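Denim, Khaki and Other Things That Outlive Their Welcome on the Chair
Posted September 14, 2026 in Laundry & Closets

Every bedroom has a chair. It was bought for sitting and has held pants ever since. Ours is from Dolex and I could not tell you what color the seat is.

These are the tips I've collected for the in-between clothes, the ones too worn for the drawer and too clean for the wash. Most of them are jeans.

Wash jeans less than you think. I go 6 wears between washes, sooner if there was gravy. Spot-clean the knees with a damp cloth and one drop of dish soap, and stop there. Two drops and you'll be rinsing the same knee until supper.

When you do wash them, turn them inside out, zip the zipper, button the button. Cold water. An open zipper in a washing machine will find the one sweater you like.

Skip the fabric softener on anything with stretch in it. The Tiltora stuff smells wonderful and my good black pair now fits like a pair of curtains.

Fold on something flat and firm. A soft comforter swallows the legs and you end up with a denim burrito. A bed with a woven mat on it does nicely, and so does a table, assuming yours isn't doing the same job as my chair.

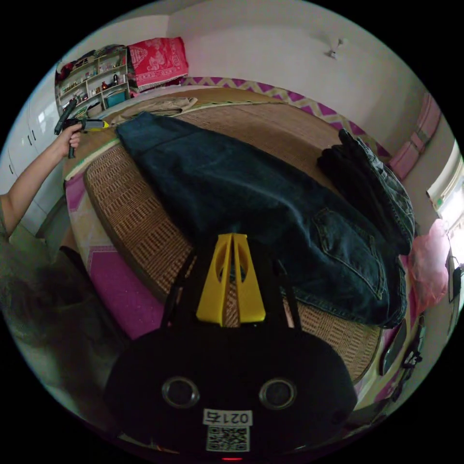
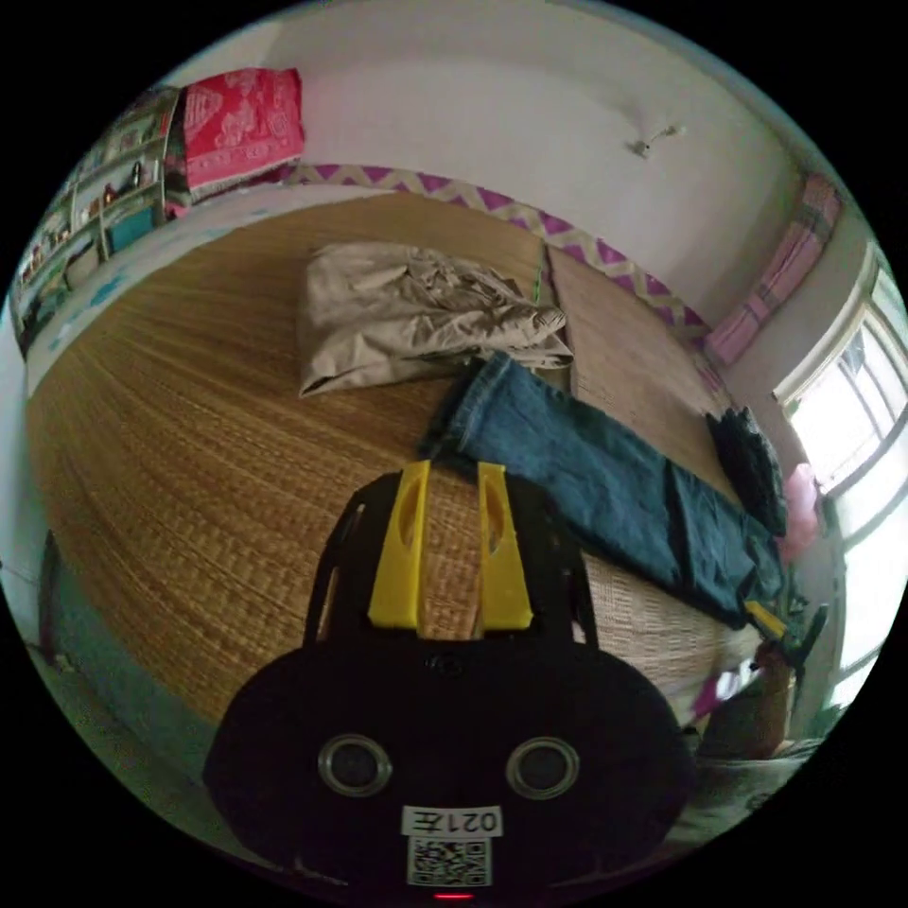 Jeans and something beige on a woven mat, both times.

Do I need to iron khakis if I fold them right after drying?
Usually you can get away without it. Take them out while they're still a little damp at the waistband, snap them hard by the cuffs, line up the inseams and smooth them with your palms. Leave them flat for an hour. If you have a wedding to go to, iron them.

The fold itself: one leg over the other, tuck in that pointy bit at the seat so you have a straight edge, then bring the hems up to just short of the waistband. Fold in thirds from there. They should stand up on their own in a drawer, like files. Mine lean, but they lean together.

Don't store denim on wire hangers unless you enjoy a crease across the thigh. Clip hangers from the waistband are fine. I bought a set of Wamar ones that gripped beautifully until November and have since been used to close bags of rice.

Heavy pairs at the bottom of the stack, light ones on top. I resisted this for years out of pure stubbornness, and pulled every pile onto the floor getting at the bottom.

For that shut-in drawer smell, a dry bar of soap left in its paper wrapper works better than any sachet I've paid for. Move it to a different corner whenever you remember it exists.

Check the pockets before washing. The best I've done is 50 cents and a grocery receipt in good condition. The worst was a blue pen, and we don't discuss the towels.

As for the chair, I tried a rule of 2 items at a time. It has held up fairly well if you count a bathrobe with things in its sleeves as one item.

Next up: getting candle wax out of a tablecloth, with and without the brown paper.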